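Skyrme folding cell

The Skyrme folding cell is a single-arm robot station for sorting and folding laundry, built by Valtska and run at the Grernora works. It has one arm, a two-finger gripper with a small camera at the wrist, and a patterned mat for a work surface. This article covers setup and upkeep.

Setup

Mat goes down first, taped at the corners, no ripples. Wrist camera is then checked against the pattern. Eleri Gronow's original notes ask for 6 test positions; most crews do three. Speed is kept low untill the positions agree.

Fingers

Fingers are flat and dark grey, held by two screws each. Worn tips let thin cloth slip, so they are swapped every 1000 picks — sooner if jersey is being handled. After a swap the closing gap has to be set again. Missing this step is the usual cause of half-grips. The older Plokholm fingers fit the same mount but are shorter and need their own settings file.

Grip check

Done after any finger change, with soft garments left in a heap. Fingers should close on a fold and hold it. Knitwear bunches up between the tips, and with two garments together one tip can end up on the join, as with the white and red cloth here. Owen's checklist counts that as a double pick: open, back off, try again from the other side.
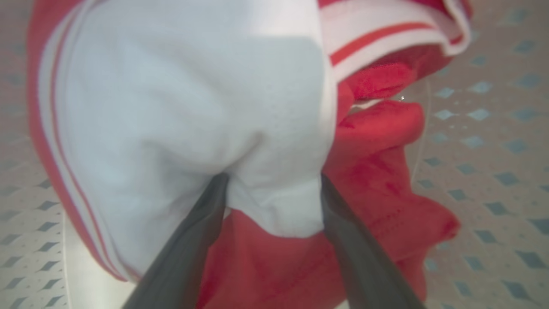

Cleaning

Lint collects round the finger mounts and on the camera cover. Dry brush only, no sprays. Eirlys Owen, who rewrote the checklist in June, added a wipe of the mat as well becuase fluff was upsetting the camera check. Whole job is on page 63 of the cell manual, under general care.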